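Zidgate, cellule « évier » : caméras de poignet à refixer et recaler, vos méthodes ?
Forum Gruvham > Cellules et manipulateurs > Entretien

gratte_codeur
Bonjour à tous. Je récupère l'entretien de la cellule évier de Zidgate, celle dont le jumeau simulé a été monté par Lecomte avant mon arrivée. Deux bras, des pinces Skakard, un plan de travail blanc et un évier dans lequel on passe la journée à poser de la vaisselle. Le client a changé les supports de caméra en février, puis il a rendu les clés en souriant. Depuis, les poses sur l'assiette de l'évier dérivent vers le bord.

J'ai tout repassé dans la simu pour séparer ce qui vient de la géométrie et ce qui vient de la mécanique. Vue fixe d'abord, avec les réglages d'origine :
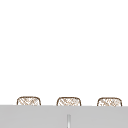

Le tangage de cette caméra me paraît faux dès le départ, et je soupçonne qu'on l'a copié d'une autre cellule sans se fatiguer. Pour recaler, il me faudrait du plan de travail, et j'ai surtout du mur blanc, avec trois hauts de paniers tressés qui dépassent d'une surface grise. Essayez d'accrocher un repère là-dessus. J'ai aussi un léger roulis : l'arête grise descend vers la droite, pas de beaucoup, assez pour m'énerver. Question simple : vous corrigez la vue fixe en premier, ou vous commencez par les poignets ?

merle_ruddock
Les poignets. Toujours. La vue fixe, tout le monde la regarde et elle ne pilote rien.

boulon_triste
Pas d'accord avec Merle, une fois de plus. Si la vue fixe est fausse, tu n'as aucune référence commune aux deux bras, et tu vas recaler chaque poignet par rapport à l'erreur de l'autre. J'ai donné. J'ai sorti un rapport superbe et une cellule qui rangeait les bols à côté de l'étagère.

merle_ruddock
Ta cellule avait un codeur mort, boulon. On avait eu tout le fil de discussion.

boulon_triste
Le codeur est mort APRÈS.

gratte_codeur
Merci à vous deux, c'est limpide. J'ai commencé par un poignet, parce que l'outil était déjà chargé. Assiette au fond de l'évier, bras à l'arrêt, je relève l'extrinsèque :
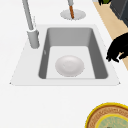

Écart de 2 mm en translation entre la valeur du fichier et la valeur recalculée, presque tout sur l'axe de visée. Le nouveau support est simplement plus épais que l'ancien. Personne chez Zidgate n'a reporté la cote, ni dans le contrôleur ni dans la simu, et le plan de Lecomte indique toujours l'ancienne pièce. J'ai corrigé dans les deux et gardé une copie du fichier de départ, pour le jour où on me dira que c'était mieux avant.

paul_du_bati
Attention au couple de serrage sur ces supports. Les vis sont petites, le filetage est dans l'alu, et le précédent technicien serre en général comme s'il fixait un moteur de bateau. Si tu démontes, frein-filet faible et pas autre chose. Refais aussi une prise d'origine ensuite, même si l'interface jure que ce n'est pas la peine.

gratte_codeur
Fait pour le frein-filet. Deux vis sur 6 tournaient à la main. Je n'ai pas cherché à savoir depuis quand, je tiens à mon sommeil.

merle_ruddock
Et la charge déclarée ? Support plus épais, donc plus lourd, donc la compensation de gravité est fausse. Ça te fait plonger le poignet bras tendu, et ça ressemble beaucoup à une dérive de caméra.

gratte_codeur
Bien vu, la masse outil était restée à l'ancienne valeur. J'ai pesé l'ensemble pince plus support : 1 700 g, avec le faisceau à peu près soutenu par un collègue patient. Puis j'ai relancé une séquence évier en simu avec la nouvelle charge et les extrinsèques corrigés.

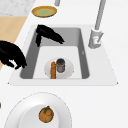

Le résidu de calage est redescendu sous le seuil pour les deux bras. Il me reste à passer la même séquence sur la vraie cellule, à vitesse réduite, main sur l'arrêt d'urgence. Côté Zidgate, on m'accorde un créneau entre deux productions, autrement dit pendant le repas.

boulon_triste
Et la vue fixe ?

gratte_codeur
Toujours de travers. J'ai ouvert un ticket chez Lecomte pour savoir d'où sort l'angle. Réponse reçue : « valeur nominale ».

boulon_triste
Donc tu n'as toujours pas de référence commune. Je dis ça, je ne dis rien.

merle_ruddock
Tu le dis depuis le début. Il a deux résidus sous le seuil, laisse-le manger. Enfin, travailler pendant que les autres mangent.

paul_du_bati
Sur le fond boulon n'a pas tort : remets au moins le roulis à zéro avant l'essai réel, c'est un champ à changer. Le tangage, règle-le ensuite avec une mire posée à plat près de l'évier. Et note les valeurs sur une étiquette dans l'armoire, pas seulement dans le dépôt.

gratte_codeur
Roulis remis à zéro, étiquette collée. La mire est en cours d'impression, format A3, sur une imprimante qui demande du magenta pour faire du noir et blanc. Je reviens poster les écarts mesurés sur la vraie cellule.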